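Tanveer Rind has been baking bread for 16 years, and she still gets up before six to see what the dough did overnight. "It's like checking for snow when you're a kid," she says. "You run to the window!"

She learned from her aunt in Warraich, who never owned a scale and judged flour by the sound it made hitting the bowl. Rind does own a scale (two, in fact), but she tells her beginners to ignore it for the first loaf and just get their hands in.
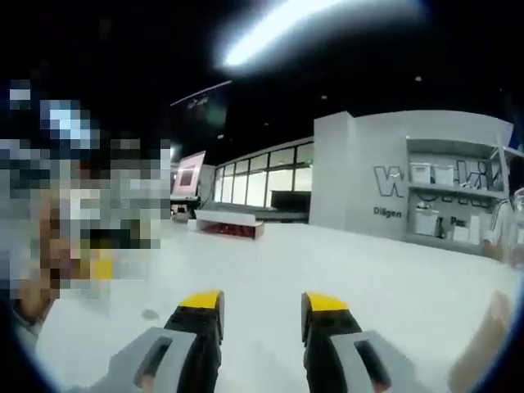
"People are so scared of sticky dough," she says. "They keep throwing flour at it, and then they wonder why the loaf comes out like a brick. Leave it alone for half an hour! Go have tea. It sorts itself out."

Her favorite right now is a rye she first ate at a bakery in Rondthorpe, dark and a little sour, with caraway all the way through. It took her most of a winter to get close.

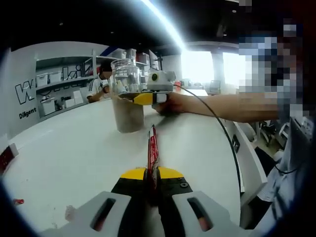 "I must have called them 3 times asking about the oven," she says, laughing. "They were so patient with me. The trick was a longer rest in the fridge, and I'd been rushing it."

She teaches in Dronham through the colder months and takes June off, when the kitchen gets too warm for the slow doughs she loves. That's when she makes flatbreads instead, outside, with whatever herbs have come up.
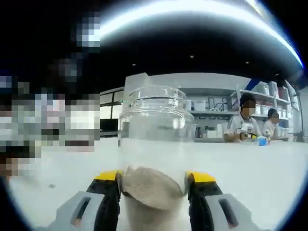 A clear glass jar on a white countertop.

Next she wants to try baking with barley. "I have no idea if it'll work," she says. "I can't wait."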